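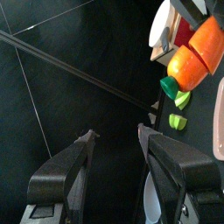 I told Dirk Kramer I'd never ride a team bus with him again, and there I was at six in the morning, squashed against the window with his knees in my ribs and his headphones leaking somebody's terrible accordion album.

We were going to Arnitside for the second leg. We'd lost the first one 2-1 at home, and I'd dropped a cross for their winner. Dropped it! Nothing fancy, no deflection, no sun in my eyes. It came down into my hands and went out again, and their striker (big lad, looked about forty) just walked it in.

"You thinking about the cross?" Dirk said, way too loud because of the headphones.

"No."

"Everybody's thinking about the cross."

Dirk is our center back, so he's supposed to be the one person on earth who's on my side. I threw a banana at him and he ate it.

Modupe Bako came down the aisle around the time we passed the Forbridge exit. She'd coached us for 2 seasons and I still couldn't tell when she was mad. She sat on the armrest across from me and looked at my gloves, which I had on already, on a bus, with three hours left to drive.

"Your hands cold?"

"Breaking them in, Coach."

"Those are the ones from last year."

I took them off. She didn't say anything else about it, just asked if I'd slept, and I said yes, and she said good, and we both knew what that was worth.

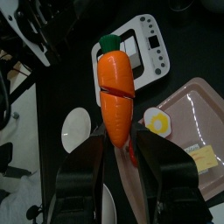 The ground held 2,000 and I swear all of them had heard about the cross. Every time I touched the ball they went "Ooooops!" in one big voice, kids and grandmas and everyone. I kind of got to like it. By halftime I was conducting them with one hand.

We scored early in the second half, Dirk of all people, off his shin. He ran straight past the whole team and jumped on me like I'd done something. So it was all square over the two legs, and then it got ugly and slow and my legs went heavy, and I kept looking at the clock over the far stand with the old Cakico sign on it.

In minute 92 they got a corner. It was the same cross, I'm telling you, the same height and the same lazy curl, and the same big striker leaning on my shoulder and breathing through his mouth. I heard them start up early, "Ooooo," holding it, waiting for me.

I punched it. I know, I know, Coach wants us to catch those. I hit it so hard it cleared Dirk and the halfway line of people jumping and went out for a throw by the dugouts, and Modupe Bako had to duck.

"Catch the next one!" she yelled.

"Okay!" I yelled back, and went to find my water bottle before extra time.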